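README for the Iturra recordings

Hello! If you've ended up in this folder you're either new to the club or you've been told off for not reading the README first, so let's get on with it. I'm Ekene Ogbonna, I look after the data side of Iturra, and I wrote this in one go with a mug of tea, so send me corrections.

Iturra is our club's table-top handling project. People pick things up with a pair of hand-held grippers, we record it, and the recordings go to the learning team, who try to get a policy out of them (that bit lives in the Retis folder, please don't ask me about it, I only break it). We started in December with one gripper between all of us and a lot of queueing. Two is so much nicer!

What's in it

There are 643 recordings in the raw folder. Of those, 540 got through checking and sit in the clean folder, and 418 of the clean ones have a written label for each step. The other clean ones are waiting for somebody with a free evening, hint hint. Every recording has the video from the grippers, the video from the head camera, the jaw opening over time and a little text file with the task name and the initials of whoever was holding the grippers.

The jaw opening is the number people get wrong, so please read this bit properly. Zero is fully shut and one is fully open, and we set both ends again at the start of every session: open the jaws over a plain bit of table, hold still, then close them and hold still again. 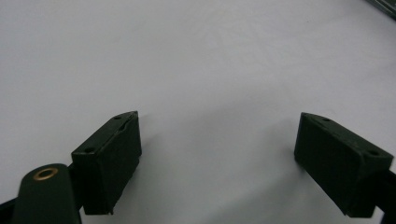

If you skip that, the values drift and your recordings end up in the pile that didn't make it. I say this with love, as the person with the most recordings in that pile. The fingertips are printed, and different batches don't shut in quite the same place, so swapping a fingertip halfway through means doing the open and close again. Write the swap in the notes file as well. A line like "new left tip" is plenty.

The tasks

We have 4 task names: box, cup, fold and sort. Box is the biggest by a long way and it's the one I'd start with, both for recording and for training. You use both hands, and the box gets stuffed with scrunched paper that never sits the same way twice, which makes a lovely mess for a model to cope with. Cup is the hard one. Clear things on a white table are horrible for the depth estimates, and I'd leave those recordings out of your first training run altogether.
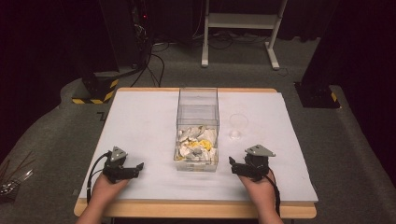
Keep your elbows in if you can, and rest your hands for a second before the first move and after the last one. The trimming script (Imon, it's in the tools folder) looks for those pauses to decide where a recording starts and stops. When it can't find them it keeps everything, including you chatting about lunch. Do check your cables before you start, too: a cable caught under a wrist tugs the gripper sideways and you don't notice until you watch it back.

Known problems

The head camera clock runs a tiny bit ahead of the gripper clocks in the early recordings. Imon fixes it if you pass the "early" option, and I keep meaning to make that automatic.

A few of the fold recordings are labelled sort. I've fixed the ones I found, but if you see someone folding in the sort folder, that's my typing and I'd love to know.

The room is quite dark past the table, so anything that relies on the background for tracking does badly. Crop to the table first.

Using it

Club members can use all of it for whatever they fancy. If you're from another school or club, drop us a message through the Prernero page and I'll sort you out with the clean folder. Please don't pass on the raw one, as it still has our voices in it and some of the singing is mine.

New recordings go in the folder called incoming, never straight into clean. I check them in batches, normally after seven in the evening, and I'll message you if one needs doing again.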